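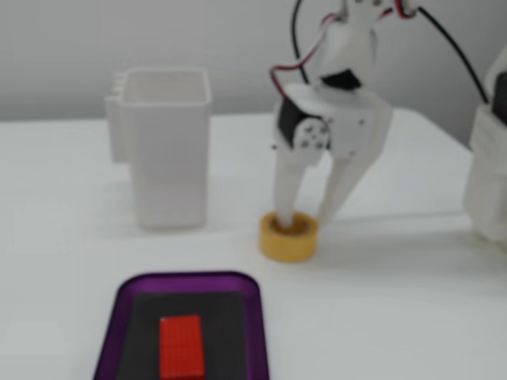 Greifarm-Bausatz Plotow von Rusnák: Test nach 2 Monaten

Den Plotow habe ich im März gekauft, 900 Euro mit Netzteil und Steuerplatine. Dazu kam die Software Wivitz, die man separat lädt. Der Aufbau ging an einem Wochenende, die Anleitung ist brauchbar. Nur die Seite zur Kabelführung fehlt, und genau daran hing später der Ärger.

Meine Testaufgabe ist einfach: Klebebandrolle greifen und umsetzen, zwischen Tisch, Schale und Behälter. Bei Rollen geht ein Finger in die Mitte. Das klappt mechanisch gut, solange der Servo hält.
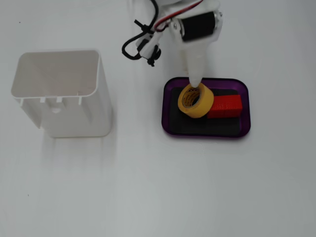
Der Fehler

Nach fast 30 Minuten Dauerbetrieb ließ der Greifer zum ersten Mal los, mitten in der Bewegung. Wivitz meldete weiter "Griff geschlossen". Beim nächsten Versuch drückte der Arm nach, obwohl der Finger schon auf dem Rand der Rolle saß. Eine Abschaltung bei Überlast steht im Datenblatt, bei mir griff sie nicht. Ich habe den Stecker gezogen.

Ursache war eine Steckverbindung am Greiferservo. Die Leitungen hängen in losen Schlaufen neben dem Arm und haben keine Zugentlastung. Bei jeder Drehung zieht es ein wenig am Stecker, irgendwann gibt es Aussetzer. Die Software merkt davon nichts, sie zeigt den Sollwert an.

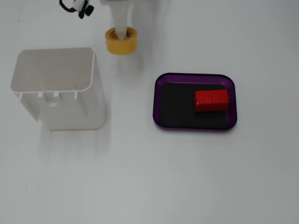

Support und Abhilfe

Rusnák antwortete nach 3 Tagen und schickte ein neues Kabel, aber keine Halterung. Ich habe mir die Clips von Zuveck bestellt und die Leitung am Oberarm festgelegt. Seitdem kein Aussetzer mehr. Einen Not-Aus habe ich trotzdem nachgerüstet - der gehört bei dem Preis eigentlich in den Karton.

Wer den Arm schon hat, sollte vor jedem längeren Lauf den Stecker am Servo prüfen und die Hand aus dem Arbeitsbereich lassen, auch wenn Wivitz Stillstand anzeigt. 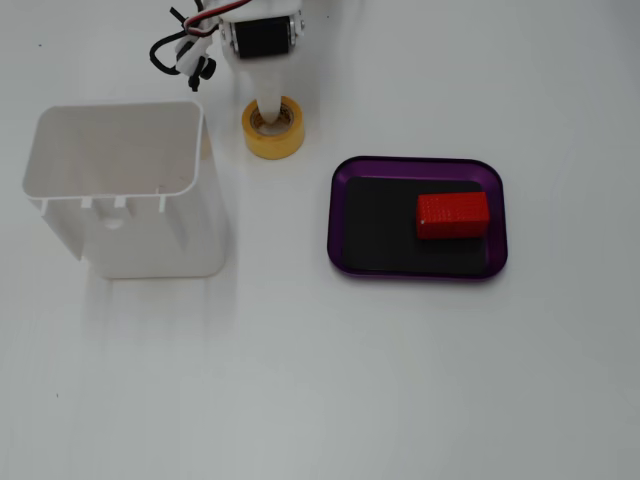 Die Genauigkeit ist in Ordnung, auch flache Teile wie Klemmbausteine nimmt er meistens auf. Das Netzteil pfeift leise. Die gedruckten Teile zeigen bisher keine Risse, die Schrauben am Servohorn musste ich einmal nachziehen.

Von mir 3 von 5 Punkten. Mit Zugentlastung ab Werk und einer echten Rückmeldung vom Servo wären es mehr.

3 Kommentare | 30 Mal geteilt

Diese Website verwendet Cookies. Mit der weiteren Nutzung stimmen Sie dem zu. Einstellungen | Akzeptieren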